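Was auf dem Tisch liegen bleibt

Warum räumen manche Menschen abends auf und andere nie? Ein Besuch in drei Haushalten und bei einer Frau, die mit Küchentischen ihr Geld verdient

Von Lina Kanaan

Der Tisch von Anas Daher ist 1,60 Meter lang, und an guten Tagen kann man an ihm essen. An den anderen Tagen liegt dort die Post, ein Stapel Geschirrtücher, ein Fahrradschlauch und alles, was die beiden Kinder nach der Schule aus den Taschen holen. »Wir schieben es zur Seite«, sagt Daher. »Zum Essen reicht die Hälfte.« Er ist Elektriker, seine Frau arbeitet im Schichtdienst, und zwischen 17 und 20 Uhr kommt jeder einmal durch die Küche und legt etwas ab.

Randa Nimri kennt solche Tische. Sie berät seit elf Jahren Familien, die mit ihrer Wohnung nicht zurechtkommen, und sie fängt fast immer am Küchentisch an. Der Keller ist ihr zu groß, der Kleiderschrank zu privat. Der Tisch steht mitten in der Wohnung, alle benutzen ihn, und man ist nach einer Stunde fertig. Für die erste Sitzung verlangt sie nichts, danach rechnet sie nach Stunden ab. Ihre Firma heißt Zorport und besteht aus ihr, einer Halbtagskraft und einem Kombi mit Klappkisten.

Nimris Methode ist schnell erklärt. Was auf dem Tisch liegt, wird einzeln in die Hand genommen. Dann muss derjenige, der es hält, sagen, wohin es gehört. Weiß er es nicht, kommt es zurück an seinen Platz auf dem Tisch. Am Ende liegen dort nur noch die Dinge ohne Adresse, und um die geht es ihr. Im Haushalt Daher waren das beim ersten Durchgang ein Ladekabel, zwei Brillenetuis, eine Tüte mit Kronkorken, mehrere leere Eierkartons und ein Ball.

Die Eierkartons haben eine Vorgeschichte. Die Großmutter zieht darin im Frühjahr Tomaten vor, die Tochter braucht sie zum Basteln, und der Hofladen nimmt sie zurück. Drei Verwendungen, drei Zuständige, kein Fach. »So etwas bleibt immer liegen«, sagt Nimri. »Weil jeder denkt, der andere braucht es noch.« Sie hat der Familie eine Kiste neben die Tür gestellt. Was hineinpasst, darf bleiben, der Rest fährt beim nächsten Einkauf mit zum Hof.

Das Kleinzeug ist nach ihrer Erfahrung schwieriger als die großen Sachen. Ein Tuch zum Beispiel kann sauber sein oder benutzt, es kann in die Wäsche gehören, an den Haken oder in die Schublade. Zusammengeknüllt sieht man ihm das nicht an. Also bleibt es, wo es ist. Ein Ball gehört ins Kinderzimmer, rollt aber wieder heraus. Und ein Karton aus Pappmaché ist eigentlich schon Abfall — nur bringt ihn kaum jemand weg, solange er noch heil ist. 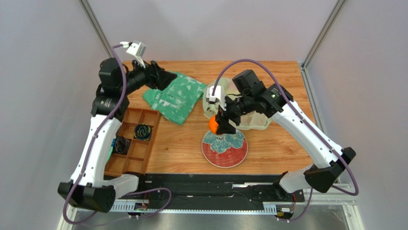 Nimri hat eine Regel für diese Art von Gegenständen: zuerst das Weiche, dann das Runde, dann das Leere. Textilien nehmen viel Fläche ein und sind in einem Griff weg. Alles, was rollt, kommt danach in eine Schale, damit es beim weiteren Räumen nicht vom Tisch fällt. Die leeren Behälter bleiben bis zuletzt stehen, denn manchmal braucht man sie für den Rest. Nach der ersten Runde sieht man wieder Tischplatte, und das hält die Leute bei der Sache.

Ob die Reihenfolge wirklich so wichtig ist, darüber kann man streiten. Tamer Saliba streitet gern. Er ist Tischler und baut in seiner Werkstatt Chamoun Esstische aus Eiche und Kirschbaum. Das günstigste Modell, der Lurero, kostet 2.319 Euro, und wer so viel bezahlt, sagt er, solle das Holz auch sehen. Trotzdem hält er wenig vom Leerräumen. Ein Tisch, auf dem nie etwas liegt, ist für ihn ein Ausstellungsstück. Er selbst arbeitet an seinem Küchentisch, flickt dort Schuhe und sortiert Schrauben.

Saliba rät seinen Kunden zu etwas anderem, nämlich zu einer Schublade. Früher hatte fast jeder Küchentisch eine, breit und flach, für Besteck und für das, was sonst herumliegt. Dann verschwanden die Schubladen, weil sie beim Sitzen gegen die Knie drücken und in der Herstellung Geld kosten. Bei ihm beträgt der Aufpreis 382 Euro. Die meisten lehnen zunächst ab, einige rufen nach der Lieferung noch einmal an. Nachträglich einbauen kann er sie nur bei zwei von seinen fünf Gestellen.

Im zweiten Haushalt, den ich besucht habe, gibt es eine solche Schublade. Leen Masri wohnt allein auf 43 Quadratmetern, der Tisch ist zugleich ihr Schreibtisch. Abends zieht sie die Schublade auf und schiebt mit dem Unterarm hinein, was vor ihr liegt. Am Morgen holt sie heraus, was sie braucht. Ordentlich sei das nicht, sagt sie, in der Schublade liege auch schon ein halbes Jahr lang eine Einladung zu einer Hochzeit, die im August stattgefunden hat. Aber sie frühstückt an einem freien Tisch, und darauf kommt es ihr an.

Nimri verzieht bei solchen Geschichten das Gesicht. Für sie ist die Schublade ein zweiter Tisch, bloß mit Deckel. Sie gibt allerdings zu, dass Masri mit ihrem System seit Jahren zurechtkommt und keine Beratung braucht.

Der dritte Haushalt ist eine Wohngemeinschaft mit fünf Leuten im obersten Stock eines früheren Kontors. Am Kühlschrank hängt ein Plan, daneben ein älterer Plan, und darunter steckt noch einer. Eine Bewohnerin hat einen Monat lang aufgeschrieben, was abends nach zehn auf dem gemeinsamen Tisch lag. Sie studiert Statistik und wollte es wissen. Am Ende standen in ihrer Tabelle 893 Einträge, die meisten davon Tassen, dicht gefolgt von Tüchern aller Art. Verpackungen kamen auf Platz drei. Die Liste hängt jetzt ebenfalls am Kühlschrank.

Geändert hat sich dadurch wenig. Geholfen hat etwas Banaleres: Die fünf haben zwei Haken neben die Spüle geschraubt und den Altpapierkorb vom Flur in die Küche geholt. Seitdem, sagt die Statistikerin, seien Tücher und Kartons deutlich seltener. Die Tassen stehen weiterhin da. Eine neue Zählung hat sie nicht gemacht.

Der Weg ist ein Punkt, in dem sich alle meine Gesprächspartner einig waren. Was weiter als drei Schritte vom Tisch entfernt verstaut wird, bleibt liegen. Nimri misst das in den Wohnungen mit einem Zollstock nach, Saliba plant danach seine Anrichten, und Daher hat es nach dem dritten Termin selbst gemerkt. Bei ihm stand der Wäschekorb im Bad, am anderen Ende des Flurs. Jetzt gibt es einen kleinen Korb unter dem Küchenfenster, Modell Brirkier, aus Weide. Einmal in der Woche trägt ihn der Sohn ins Bad.

Bei meinem letzten Besuch, kurz vor dem Abendessen, lag auf Dahers Tisch nur noch ein Schulheft und eine Rolle Klebeband. Die Kiste neben der Tür war voll, obenauf ein Eierkarton, in dem schon wieder jemand etwas sammelte. Es waren Kastanien, und die Tochter wollte sie auf keinen Fall hergeben. Daher hat sie auf die Fensterbank gestellt. Danach hat er die Teller geholt.

Randa Nimri bietet die kostenlose Erstberatung auch am Telefon an. Eine Schublade für den Küchentisch sollte man bei der Bestellung angeben, die Lieferzeit beträgt bei Chamoun derzeit vier Monate.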